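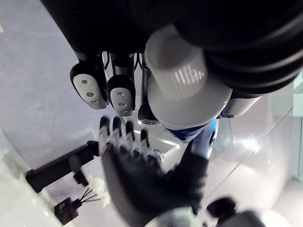
How many tons of carbon does a rooftop heat pump in a cold state save over its life?
Depends almost entirely on what it replaces and what your grid burns in January. An oil furnace swapped out on a clean grid saves a lot. A newish gas furnace on a coal-heavy grid may save very little for the first several years.

Home Energy Board > Offsets and Carbon Claims > Lisgate "lifetime tons" letter
15 replies

mframe_frade
Got a letter from Lisgate, the outfit that bought out our old heating contractor. They say the heat pump they'd put in would avoid 47 tons of CO2 "over its service life" and that they'd register those tons with something called Pruron and knock 3000 dollars off my price in return. So they pay me for the tons and sell them on. Has anybody here looked into how they get to 47? The letter has no math in it, just a leaf.
Martim

coldcellar
What do you heat with now?

mframe_frade
Gas. Furnace is six years old, in good shape. 2209 square feet, two floors, windows replaced by the last owner.

coldcellar
Then I don't buy 47. Last year you burned how many therms?

mframe_frade
1183, added up off the bills.

coldcellar
A therm of gas is about 11.7 pounds of CO2 at the burner. Call it a bit under seven tons (short tons) a year for you. Part of that is your water heater and stove, which the heat pump doesn't touch. Then you have to put back whatever the power plant burns to run the thing. And then you need to know how many years they mean by "service life." I'd want all three in writing before I believed any total.

nsopacua
I work on the utility side and I'd go easier on them than coldcellar does. Under seven tons a year gross, take off hot water and cooking, take off the electricity, and maybe you net three. Three times fifteen years is 45. So 47 isn't crazy as a number.
Ningsih

coldcellar
It isn't crazy if everything lands right. Fifteen years is a long time for an outdoor unit in salt and snow. And your "maybe you net three" is doing all the work there. On my grid it would be closer to one and a half.

nsopacua
Fair, but grids get cleaner over fifteen years. If you freeze today's mix you undercount the back half.

coldcellar
If you assume a future mix you're selling tons that depend on power plants other people haven't built yet. I don't see how Lisgate gets to count that.

H_Chiu
Can I bring up the part that bothers me? The furnace is six years old. The comparison has to be with what Martim would have done otherwise. A gas furnace goes 18, 20 years. If he would have switched anyway when it died, the only tons that belong to this deal are the ones between now and then. If he was going to switch next year with no letter at all, the deal saved next to nothing and someone is still going to fly to Lisbon on his 47 tons.
Hsiu-ying

mframe_frade
I was thinking of doing it in a couple of years, to be straight with you. My neighbor has one and likes it. They never asked me that.

H_Chiu
Of course they didn't ask.

barreto_c
Lisgate did my place two winters ago, so a word for the other side. The install was fine. The crew was polite, the house is warm, my bills are a little lower. I signed the carbon form and took the discount and haven't thought about it since. Why does it matter to the homeowner what happens to the tons?
Conceição

coldcellar
Matters if you care whether any carbon stayed in the ground. If a factory buys your tons and keeps burning, then at best it's a wash, and if your tons were puffed up it's worse than a wash.

barreto_c
I wanted a warm house.

nsopacua
Nothing wrong with that. Conceição, do you still have the form? Does it say who measures?

barreto_c
Dug it out. "Avoided emissions are estimated at time of installation using the Nornis method and are not subject to later adjustment." Also I am not allowed to claim the savings as my own "in any public statement." I guess this is a public statement.

H_Chiu
Not subject to later adjustment! So if you move out, or the unit dies in year eight, or the next owner goes back to gas, the 47 stays 47.

a_ramalho
I've read the Nornis method paper, all of it, and it's thinner than you'd hope. It uses one default house per climate zone and one default backup share. There is a section on uncertainty that says uncertainty should be considered. To their credit they do take off some for early failures, I think it was in an appendix. Martim, ask Lisgate for the price without the carbon form. When a friend of mine tried that with Chantharasri, the quote without the form came back the same as the one with it.
Aníbal

nsopacua
That was one quote from a different company, though.

a_ramalho
Sure. Costs him a phone call to find out.

mframe_frade
Called at 4:30 today. The sales guy said the no-form price "isn't something we quote in this territory." I asked what number of years they use and he said he'd have to get back to me. Getting two bids from local shops in the meantime. Does anyone know if a cold climate unit will run okay on a 100 amp panel, or should I start a new thread for that?

coldcellar
New thread, and post your panel schedule with it.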